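Budgeting for a Two-Arm Bench

Posted by Kirsty Kershaw, May 5, 2021

Start with the small stuff! Arms get all the attention, but my parts list ran to 36 lines and most of them were cheap.
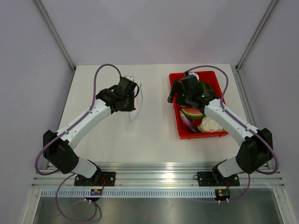 Get your quotes early and ask for shipping as its own line. Ours from Lunditz came to $1,880 before the arms. Then price the bits between the parts: both arms bolt to one long aluminum rail, so buy that in a single length, and order spare cable with plenty of slack for the wrists.

Next, set aside about $201 for props. Toy food, trays and bags are great fun to shop for!

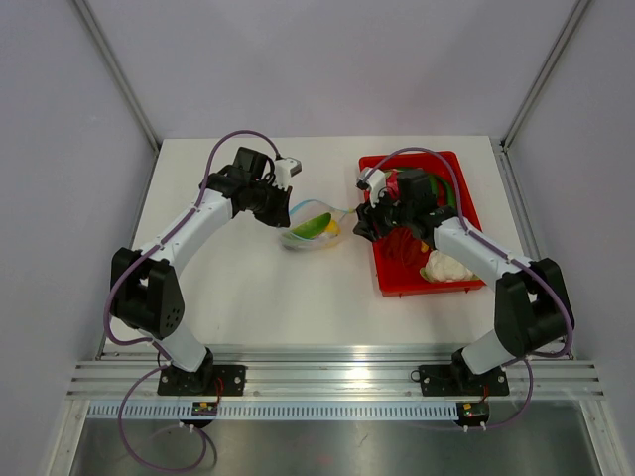
Both grippers at the bag, red crate on the right.

Keep 17 percent back for spares.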